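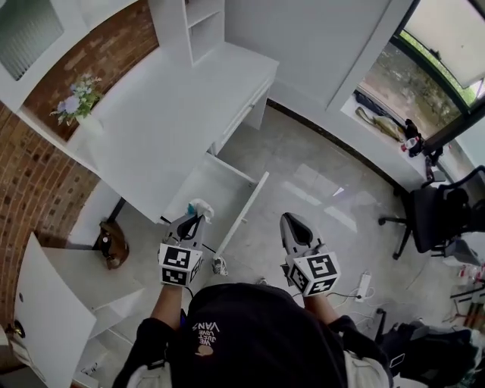 How to put together a band discography from old records and tapes

December 27, 2021

A discography is a list of everything a band put out, in order, with enough detail that someone else can tell one pressing from another. You can make one for a band with two singles or for a band with 2,527 known releases across every format and country. The method is the same. The small band will take you a weekend and the large one will take years.

What you need

A spreadsheet, a ruler, a good desk lamp and the records themselves. Copies you own or can borrow are better than photos in a sale listing. A magnifying glass helps with the marks in the run-out, the blank area between the last groove and the label.

Step 1: Set your limits

Decide what counts before you enter anything. Do you want compilations with one track by the band on them? Promo copies? Solo work? Write the answer at the top of the sheet and stick to it. My list for Fairclough, a four-piece from Grasurdale, leaves out solo work and keeps compilations on a second sheet.

Step 2: Make your columns

Use these to begin with: title, format, label, catalogue number, country, year, side A run-out, side B run-out, sleeve notes, source. The last column matters most later on. Put "own copy", "borrowed copy" or the name of the magazine where you found the entry.

Step 3: Enter one record at a time

Copy the catalogue number exactly as printed, spaces and dashes included. If the spine and the label disagree, enter both. Natent Records did this on the first Fairclough album, where the sleeve has a dash and the label has a space.

Tilt the record under the lamp to read the run-out. Handwritten marks are hard to make out, so put a question mark after any letter you aren't sure of.

Step 4: Date each release

The copyright year on the sleeve is a start but reissues often keep the old one. Check it against adverts and reviews in music papers from that year. If all you have is a review in the October issue, write "by October" and leave the day blank.

Step 5: Separate the pressings

Put two copies side by side and compare the label colour, the address on the back and the run-out. Fairclough's second single, Jullby, has 3 versions. The first was a run of 600 with a folded insert. The other two have no insert and differ only in the label address. Give each version its own row.

Step 6: Deal with doubtful entries

Some titles turn up in lists and never in the hand. Don't delete them. Move them to a sheet called "unconfirmed" with the source beside each one.

Step 7: Share it

Save a copy as a plain text file as well as a spreadsheet. Put a version number in the file name and add an email address for corrections. Keep every old version.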